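手持ちグリッパー「Sullik」レビュー 指が戻らなくなった話と、それでも薦めたい理由

評価：星5つ中の4つ(不具合がなければ満点でした!)

ロボットに家事の動きを教えるためのデータ収集用に、手で持って使うグリッパーを3月から使っています。ハンドルを握ると先端の2本の指が閉じる、仕組みとしてはごく素直な道具です。まず言いたいのは、持った瞬間の楽しさ! 自分の手がそのままロボットの手先になったようで、初日は夕食を忘れて布をつまみ続けました。

わが家での主な課題は寝具まわりです。シーツの端を引く、服を寄せる、くしゃっとした布を広げる。布は硬い物と違って毎回形が変わるので、道具の良し悪しがすぐ出ます。指が内側にゆるく曲がっているおかげで、薄い布でも端をすくいやすいんですよね。ベッドの上の青い布に向かうときも、黒い指が白い本体からすっと前に出ているので、先端の位置を見失いません。
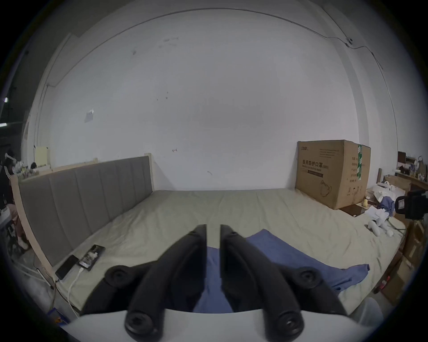
起きた不具合

使い始めて37日目、握りを緩めても右の指だけが開かなくなりました。布をくわえたまま固まり、引っ張ったらシーツごと持ち上がる始末。無理にこじ開けようとしたのは私の失敗で、そのとき人差し指の腹をリンクの隙間に挟みました。軽い内出血で済みましたが、かなり痛いです。布が噛んだら、まず手を離して本体を置く。これは強く言っておきます。

販売元のSkilluraに問い合わせると、サポートのTülin Coşkunさんから翌日に返事が来ました。指示どおり右側の関節のキャップを外してみると、軸に細い糸くずがびっしり。毛羽立った布ばかり扱っていたので、少しずつ巻き込んでいたようです。ピンセットで取り除いて組み直したら、動きはすっかり元どおり。工具は六角レンチ1本、作業は30分もかかりませんでした。この分解のしやすさは本当にすばらしい!

ただ、困る点もあります。片方の指が止まっていても記録はそのまま続き、警告が出ません。私の場合、おかしな動きのデータが3本混ざっていて、後から見返して削除しました。開閉のずれを検知して音で知らせてくれたら、どんなに助かるか。

同じ機種を使っているDoğukan Işıkさんにも聞いたところ、タオルを扱う日は作業の前後に関節をブロワーで吹いているそうです。真似してからは一度も引っかかっていません。

気に入っている点
・指先の位置がつかみやすい
・関節まわりを自分で掃除できる
・サポートの返事が早くて具体的

直してほしい点
・関節に糸くずよけのカバーがない
・指が固着しても警告なしで記録が続く
・説明書に挟み込みの注意が1行しかない

布ものを中心に集める人は、掃除の手間込みで考えてください。私は2台目も同じものにするつもりです。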